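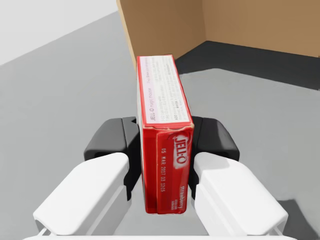 Figure 3. Simulated view along the gripper, with the JELL-O carton held between the two fingertips. The tan panels behind it belong to the enclosure model.

4.2 Visibility-aware approach planning

The planner described in Section 3 selects a grasp from the object pose alone. This is sufficient on an open surface, but it performs poorly near the walls of an enclosure, where a wall may hide the object from the gripper camera for much of the approach. In this section we describe the change made to Mallow, our motion planning layer, so that the cost of a path takes into account how much of it is traveled without a view of the target.

Let the approach be a sequence of gripper poses. For each pose, Mallow casts rays from the camera center to points sampled on the surface of the object model. A ray is counted as blocked if it meets an enclosure panel or any part of the gripper before reaching its sample point. The visibility of a pose is the share of rays that are not blocked. The path cost is the sum of joint travel, a clearance term, and a term that grows when visibility stays below a fixed threshold over several consecutive poses. A single low-visibility pose is cheap, and a long blind stretch is expensive. We found this form easier to tune than a penalty applied to each pose separately, which tended to produce wide detours around the outside of the enclosure.

The fingers must be included in the ray test. With the gripper open, the pads take up a fixed part of the image on either side, and an object near a wall can easily fall behind one of them. An early version of the planner ignored the gripper geometry and reported full visibility for poses in which the perception module received only a fragment of the carton.
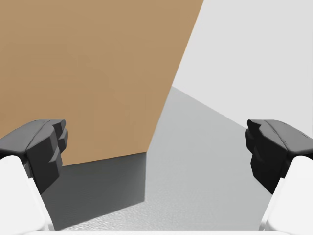 When the object is not in view, the perception module, Ustusent, has to decide between two explanations: the object has left the workspace, or a surface stands between it and the camera. Ustusent keeps a belief over the object pose and updates it at every rendered image. Regions that the current view has shown to be empty lose weight. Regions behind a panel keep the weight they had. The belief therefore does not collapse when the view contains only the outer face of a panel and bare floor, and the planner still has a usable target for its next pose.

Cast shadows made this update harder than expected. The panels darken the floor beside them, and the border between lit and shaded floor is sharp enough to be taken for an object edge. In the first round of tests, the segmentation network often placed part of an object mask along such a border. Two measures reduced the effect. First, the direction of the light was varied during training, so that the position of the shadow was no longer tied to the position of the panel. Second, Ustusent now compares each proposed mask with the depth image and drops any mask whose border shows no step in depth. The second measure does most of the work and adds little to the running time. It does, however, remove correct masks for very thin objects lying flat on the floor, and we do not claim that it would suit a more general set of objects.

The enclosure panels are plain and carry no print, and color alone is a weak cue for their orientation. Their pose is held fixed in the scene file and is not estimated. Extending the belief to cover uncertain panel poses is left to later work.
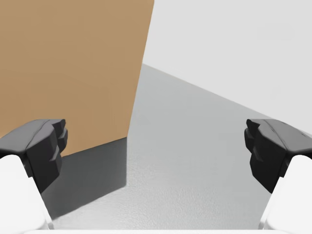

4.3 Closing and release conditions

Once the planner has reached the pre-grasp pose, control passes to a short closing routine. The routine moves the fingers at constant speed and stops when the measured finger effort passes a threshold on both sides. If only one side reports contact, the gripper is shifted toward the free side by a small step and the closing motion is resumed. The step is limited so that the outer surface of a finger cannot be driven into a panel. When the limit is reached, the routine opens the fingers and returns control to Mallow with a request for a different grasp.

A carton of this shape allows grasps across its narrow width and, in principle, grasps from the ends. The latter were removed from the candidate set. They require a finger to pass between the carton and the panel, and the available gap is too small for the finger pads in most sampled layouts.

The release test reuses the same quantities. An object is treated as released when both effort readings have returned to their resting values and Ustusent places the object outside the closing region of the gripper. Both conditions are needed. Effort alone cannot tell a clean release from a carton that remains leaning on one finger.

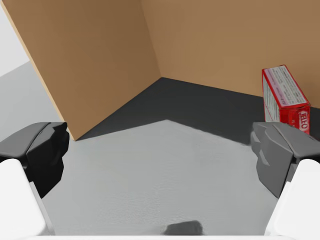

Layouts in which the carton stands close to a panel account for most of the replanning requests. One finger pad may then cover the lower part of the object, and the pose estimate has to be made from the upper part and from whatever print can be resolved. The printed faces help to settle which side of the carton is turned toward the camera. Ustusent does not read the text. It matches local features against the textured model, and small print that is too soft to be legible can still contribute to the match.

All trials were run in the Hirkex simulator at our site in Abu Hammour. The test set consists of 407 layouts, each run with 3 random seeds for the planner. A layout is counted as solved only if the object is grasped and released correctly under every seed. By this measure the full system solved 368 layouts. The remaining layouts were reviewed independently by Hermine Plattner and Emil Zwahlen, who assigned each one to perception, planning, or closing. Disagreements between the two reviews were settled by replaying the logged run. The most common label was planning, usually with the belief correct but every candidate grasp rejected on clearance. Results for the planner without the visibility term are given in Section 5, together with the per-layout timing.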